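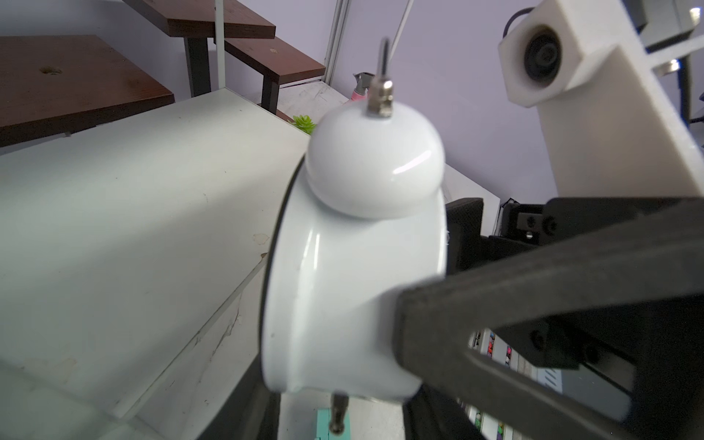 Le réveil blanc, vu de côté

Forum Santé > Maladies infectieuses > Rougeole à Wuisan

afiq_halim
Bonsoir. L'hôpital de Zamside a confirmé hier un cas de rougeole chez un adulte rentré de voyage. Il est passé par les urgences de Wuisan avant son transfert. Plus de 500 personnes vont être appelées. J'y étais le même soir, salle d'attente B. Quelqu'un a déjà reçu l'appel ?

perrine_k
Oui, ce matin. On m'a demandé mon carnet de vaccination. Deux doses, donc rien à faire à part surveiller la fièvre.

Tamunoemi Effiong
Je suis infirmière à Flollden. Si vous n'avez qu'une dose ou aucune, n'attendez pas l'appel, téléphonez à votre médecin. Le vaccin peut encore servir dans les 72 heures après le contact. Et ne venez pas sans prévenir.

dubreuil7
Toujours la même panique. On l'a tous eue enfants.

Tamunoemi Effiong
@dubreuil7 Pas les nourrissons, ni les gens sous chimio. Ce sont eux qu'on cherche en premier.

dubreuil7
D'accord pour eux. Mais bloquer la salle B une journée entière, je trouve ça excessif.
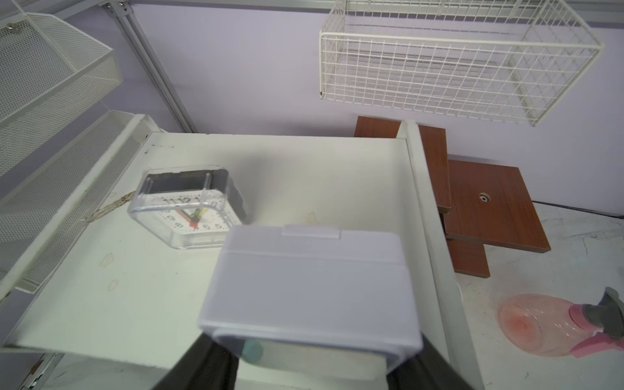
Boîte blanche à couvercle, étagère

perrine_k
Le virus reste dans l'air jusqu'à deux heures. Une journée, c'est beaucoup, je suis d'accord sur ce point.

afiq_halim
Appelé à midi. Une seule dose retrouvée dans mon carnet, j'ai rendez-vous demain à Tunholm, bureau 608. Il faut apporter le carnet et une pièce d'identité.

Tamunoemi Effiong
Prenez aussi un masque pour le trajet.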